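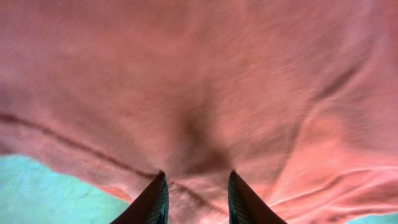

Figura 6.1. Cámara de muñeca: los dos dedos de la pinza, una costura y poco más.

CAPÍTULO 6
Reunir ejemplos: la ropa

Antes del modelo, los datos. Y antes de los datos, alguien que teleopera durante horas. Este capítulo va de eso. Tarea de referencia: doblar camisetas con dos brazos, tal como la planteó Wellington Lopes en el proyecto Vidmar. Meta inicial, 2,000 episodios.

Por qué tela? Porque no tiene una forma fija. Una caja se describe con seis números; una camiseta arrugada, no.
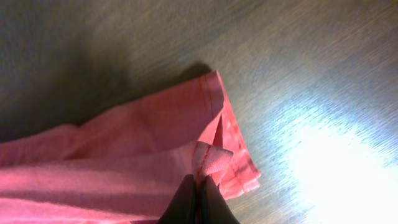
Figura 6.2. Agarre junto a una costura. Pellizco pequeño, tela recogida entre los dedos.

Qué se guarda en cada episodio: imagen de cada cámara, posición de las articulaciones, apertura de la pinza. Todo con la misma marca de tiempo. Si los relojes se desfasan el episodio no sirve (véase cap. 9).

Los fallos tambien se guardan, etiquetados aparte. En Esby los borraban y luego hubo que repetir dos semanas de trabajo.
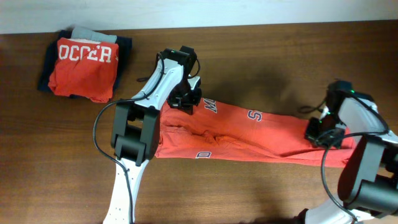 Figura 6.3. Vista superior. Una prenda roja sujeta por ambos brazos; a la izquierda, ropa doblada.

Vocabulario mínimo para seguir: episodio, demostracion, política, reinicio. Definiciones en 6.2, ejercicios al final.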